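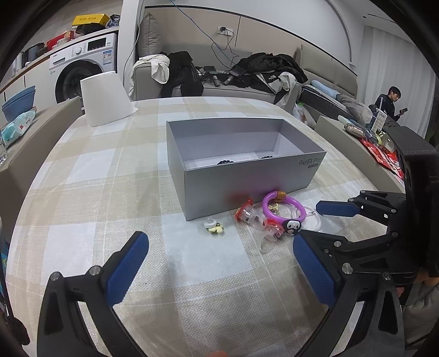 Keegan Gill asked, before the chair had opened the meeting, whether the hall booking for the winter swap could still be changed, as he had heard from two families that the afternoon is too late for them. The chair answered that this is item 3 and that it would be taken in its place.

ZUNARI STREET TOY AND GAME LIBRARY
Minutes of the April meeting
Held in the back room of the library, start 6 pm
Chair: Manel
Minutes: Igor Kozłowski
Present: Manel, Keegan Gill, Zawadzka, Igor Kozłowski, and two members of the borrowing families who came to listen
Apologies: Wevia Printing (could not send a person, quote was sent by email)

1. Minutes of the previous meeting
Accepted with one correction. In item 4 it was written that the puzzles are lent for six weeks. The correct time is three weeks. Igor apologised for the mistake and will put the corrected copy in the folder.

2. Missing pieces
Zawadzka reported on the games that came back incomplete during the summer holidays. Twelve games were checked and six of them have something missing. Mostly it is dice and player tokens, but the big farm puzzle has lost its corner piece and the marble run is without the long slide, so it does not stand by itself any more.

There was a long discussion if families should pay for missing pieces. Keegan was against. He said that his own kids once lost a token behind the couch and found it when they moved house, and if there had been a fee he would probably not have come back. Manel understood this but reminded that the marble run was a gift and we cannot buy the same one now. One of the visiting members said she would prefer to pay a small amount than to feel embarrassed at the desk.

Agreed: no fee for small pieces. For a big piece, which makes the game impossible to play, the family is asked for a donation, and the person at the desk should ask it in a friendly way. Zawadzka will write a short text for the desk so that everybody says the same thing.

Agreed also: the marble run goes out of lending until a slide is found. Keegan will ask his neighbour, who makes things in his garage, if he can copy one.

3. Winter swap
The hall is booked from 2 pm. Keegan repeated his question about an earlier start. Manel had spoken with the hall and the morning is taken by the dance group until 12. It would be possible to enter at 12 and to set up, then to open the doors sooner than planned, but the dance group is often slow to leave and last year we waited in the corridor with all the tables.

Agreed: set up from 12, doors at 1 pm. Manel will confirm this with the hall and also ask about the heater, which made a strong smell last time.

The rules for the swap stay as they were. Every child brings up to three toys and gets a ticket for each. No soft toys unless they are washed. Igor asked that battery toys be tested at the door, as last year one fire engine could not be switched off and it was put outside in the rubbish bin enclosure, where it continued. This was supported by all.

4. New labels and catalogue cards
The quote from Wevia Printing was read. It is higher than the last one, and Zawadzka noticed that it includes lamination, which we did not ask for. Keegan thinks lamination is worth it, the old cards are grey from hands and some are chewed. Manel would like to see the price both ways.

Igor will write to Wevia for a second quote without lamination. Decision is moved to the next meeting.

On the colours of the labels there was no agreement. At present green is for ages up to 6 and yellow is for older, but parents think that green means "available". Put on the list for next time.

5. Opening hours
Zawadzka asked to close one evening in the school holidays, because in the last holidays only two families came on that evening. No objection. A notice will go on the door and in the newsletter.

6. Other matters
The key to the tall cupboard sticks again. Please lift the door a little when turning.
One of the visiting members offered a box of jigsaws from her mother. Accepted with thanks, Zawadzka will count the pieces first.
Keegan would like us to have a chess afternoon. He will bring a proposal on one page.

Actions
Igor: corrected minutes, second quote from Wevia
Zawadzka: text for the desk, notice about hours, jigsaws
Keegan: marble run slide, chess proposal
Manel: hall and heater

Meeting closed at 7.45 pm. The next meeting is in the same room and at the same hour, and whoever arrives first please turn on the urn.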